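Hermenegildo Villalobos has been the night clerk at the Lena, a hotel of 91 rooms in Tendthorpe, long enough to have opinions about pillows. He agreed to talk on condition that I bought the coffee and did not call him a concierge.

"A concierge knows where the opera is," he says. "I know where the spare key is."

His shift begins when the bar closes. The first hour belongs to people who can't find their rooms, the second to people who can't find their shoes. After that come the calls. Guests want toothpaste, silence, a later checkout, and above all something to charge their phones with. The desk keeps a drawer of adapters, which he describes as a lending library without the fines.

"In October a man borrowed one and mailed it back from Wallodby. With a note! I nearly framed it." 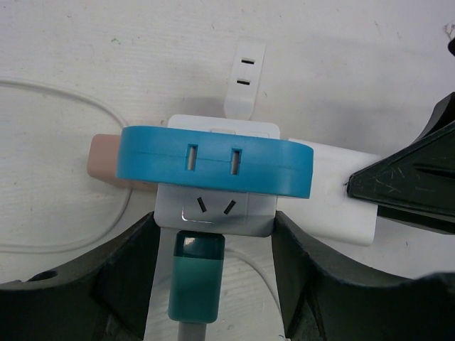 ## The quiet part

Between three and five he reads. He is on page 468 of a novel about a whaling family and does not recommend it. "They're still in port," he says. "I keep thinking somebody will get on the boat."

He took the job after his furniture store, Khumalo, closed. He had not founded it and never met a Khumalo, but he had paid for the sign, so the name stayed. I ask whether he misses it.

"I miss the chairs. You could sit in a different one every day." The hotel gives him a stool.

Does he ever sleep on shift? He considers the question for a long time, with his eyes shut.

The tips are thin. Somebody once left him 100 dollars in an envelope, then called from the airport to ask for it back. He put it in the mail the same morning, less the stamp.

"People are fine at night," he says. "They're in socks. It's hard to be important in socks."
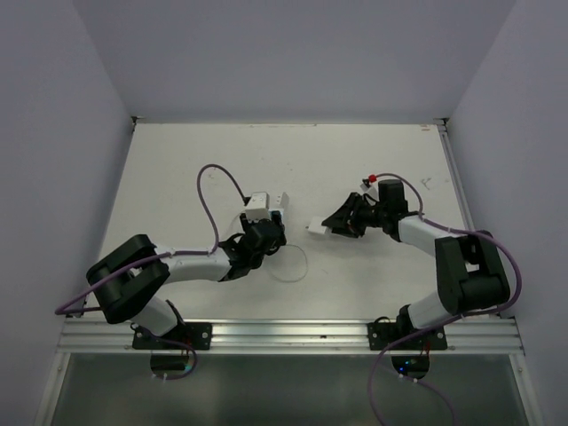 *Two arms at the table, reaching toward the middle.*

At six the breakfast cook arrives and they argue over the radio until the day clerk comes in. Then Villalobos walks home, draws the curtains, and sleeps until his upstairs neighbor starts practicing the trombone.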